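Welcome packs and listing text in small holiday lets at Ravora

Project report, tourism and hospitality, second year
Kaede Tanabe and Mercy Masanja

What we set out to do

Look at how small self-catering places tell guests what they are getting. Two stages: the advert, before anyone pays, and the welcome pack, once they're through the door. Our question was whether the two match, and what guests do when they don't. Limit for this report is 2,000 words and we are well under, see the note at the end about time.

We picked Ravora as Mercy's aunt lets there and could introduce us to people. Two cottages, Losa and Jurus, both let through the same agency (Văduva). Losa is up the hill behind the church, Jurus is on the harbour road. Same agency, same template, different owners. We thought that would make it a fair comparison and mostly it did.

How we did it

Read both adverts line by line. Visited both cottages in May, on changeover mornings, between the old guests going and the new ones arriving. Read the welcome packs on site. Talked to both owners and to the cleaner who does Losa. Sent a short form to past guests through the agency and got 30 back, which was more than the agency thought we'd get. Most came from Jurus, so take anything about Losa guests with care.

Did not interview guests in person. We wanted to, but the agency said no and we didn't push it.

The adverts

Both start with the view. Both use "cosy", "well placed" and "home from home". Losa's advert says it sleeps 3, and it does, but one of those is on a folding bed in the living room and you only find that out near the bottom, after the bit about the parking. Several people on the form brought this up. One wrote "would have booked anyway but would of liked to know". We think that sums up the general mood. Not angry, just a bit put out.

Jurus has the opposite problem. The advert leaves things out that guests would like. There is a drying line in the yard, a boot rack, a decent reading lamp by each bed. None of it mentioned. The owner said the template has no box for it so she left it. We asked the agency and there is a box, called "other", it's on the second page of the owner's form. She had never scrolled down that far.

Distances were vague in both. "A short stroll to the shops" from Losa is fine going down. Coming back with shopping is another matter, it's steep and there are steps. Kaede walked it with a rucksack and would not call it a stroll.

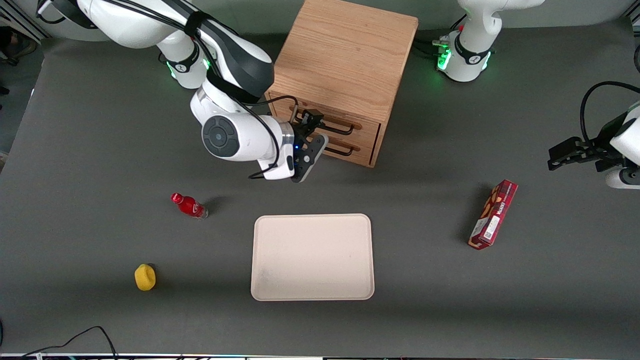 Kitchens were where the wording was weakest. "Fully equipped" in one advert, "well equipped" in the other, and guests took those to mean very different things. Some expected a food processor, some would be happy with a tin opener. Neither advert says whether basics are left for you, so people pack washing-up stuff just in case and then find it there already, or don't pack it and have to go out on the first night. Our view is that plain naming of things works better than any adjective. A yellow sponge, a red plastic bottle, a beige tray, a wooden cabinet with drawers: you can write that in one line and nobody needs to guess. We tried rewriting the kitchen section of both adverts this way and they came out shorter than the originals, which suprised us. Rewrites are in the appendix.

The welcome packs

Losa: ring binder, printed sheets in plastic sleeves. Heating, bins, wifi, nearest doctor, a page on the church bells. Good, but old. The bus times were from a timetable that has been replaced, and the fish and chip shop it recommends has changed hands and name. The cleaner knew this and tells guests if she meets them. She usually doesn't meet them.

Jurus: a single laminated card by the kettle, plus a visitors' book. The card has the wifi code, the bin day and the owner's phone number. That is all. The owner likes it short. Guests on the form seemed to like it short too, except for the heating, which has a timer that needs explaining and isn't on the card. She gets phone calls about it. She told us she didn't mind the calls, then in the same conversation said they were the worst part of letting.

The visitors' book at Jurus turned out to be more use than the card. Guests have been writing tips to each other in it for years. Which window sticks, where the gulls wait for your chips, how to get the timer to behave (correct, we tested it).

We had expected the long pack to do better. On the form it didn't really. People with the binder said they read the wifi page and not much else. People with the card read all of it, but then there isn't much of it to read.

Finding things

This came up more than we planned for and we had no proper question on it, only the "anything else" space. Guests don't know where things live. Spare bedding, light bulbs, the iron. They open everything looking.
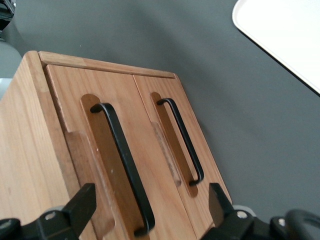

Labels would help with that, small ones inside the door so they don't spoil the look. Losa's owner was against it at first ("it's not a school"), then said maybe in the airing cupboard. Jurus's owner liked the idea straight away and was going to do hers before the summer. Another option is a page in the pack with a simple plan of each room. Cheaper, but see above about nobody reading past the wifi.

What we'd suggest

For the agency: move the "other" box to the first page of the owner's form. Ask for bed types next to the number of guests, so a folding bed shows up where it should. Ask owners to check the pack once a year, and send a reminder, because they won't remember.

For Losa: cut the binder down to a few pages and put the rest in a folder at the back. Fix the bus times. Say "steep, with steps" in the advert.

For Jurus: add the heating timer to the card. Put the drying line in the advert, walkers will book for that alone.

Problems with the project

Small sample, lopsided. Only one agency. Mercy's aunt knows both owners so they may have been nicer to us than to a stranger. We lost most of a week waiting for the agency to send the form out and had 3 days left for writing up, so the section on prices has been dropped. Notes for it exist, Kaede has them, can be handed in seperately if wanted.

Appendix: rewritten kitchen sections for Losa and Jurus, guest form, list of questions for owners.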